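Confessions of a tea drinker who switched

I have been a tea person my whole life. My grandmother was a tea person, my mother is a tea person, and when I moved to Covham I unpacked the kettle before I unpacked the sheets. So you can imagine the noise in our house in June when I announced I was giving up my afternoon pot for a month and drinking coffee with milk like everybody else on the street.

It started with a bad night's sleep, then a whole run of them. I was making tea at four, again at six, and then (I'm not proud of this) a big one at nine while I watched my shows. My neighbor kept telling me it was the late cups doing it, and that if I had one decent coffee at lunch I wouldn't go looking for anything else. I said that was nonsense. She said try it. So I tried it!

First problem: I had no idea how to make coffee. I bought a bag of the Wirura dark roast, 400 grams, and went through it in nine days by using far too much. It tasted like a wet road. The second bag I bought from the little Szczepańska bakery, where they'll grind it for you if you ask before the lunch line builds up, and the woman behind the counter wrote "2 spoons, NOT 4" on the bag for me in marker. I've kept the bag.

Second problem was the milk. I have always been a splash-and-done person, but coffee seems to want a proper amount, and it wants it warm. I tried the microwave and boiled it over twice. I tried a pan and forgot the pan. What I do now is put 100 milliliters in my smallest saucepan, stand right there with a wooden spoon and don't answer the phone. When it steams at the edges it's ready, and if you wait for bubbles you've gone too far and you'll get the skin. My brother likes the skin. We don't discuss it.

A few of you wrote in after the last issue to ask if oat milk works the same way. Sort of! It heats faster and it catches on the bottom, so turn the burner down and keep stirring. Whole milk is the most forgiving. Skim makes a thin, sad cup, but my cousin on Castulska Road swears by it with a pinch of cinnamon, and I had two cups at her place and didn't complain, so there you go.

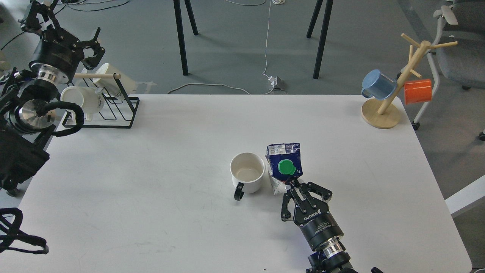 By Gifty Appiah
Kitchen Table column | Edited by Gwion Beddoe

Now, the sleep. The first week was awful. I had a headache by three every afternoon and I was short with the dog. The second week I slept until seven, which I hadn't done since the spring, and by the third I'd stopped thinking about the nine o'clock cup at all. I don't know if it was the coffee or just the stopping, and my neighbor is going to take the credit either way.

I'm back on tea in the mornings, though. I missed my pot. Lunch is coffee now, a 300 milliliter cup with the warm milk, and after that it's water or a bit of mint from the back step.

If you have a milk trick that doesn't involve buying a machine, send it to me before the next issue and I'll try it out and report back. And if anyone wants half a bag of the dark roast, I have one in the cupboard (I bought it on sale, I know, I know) and you can come and get it.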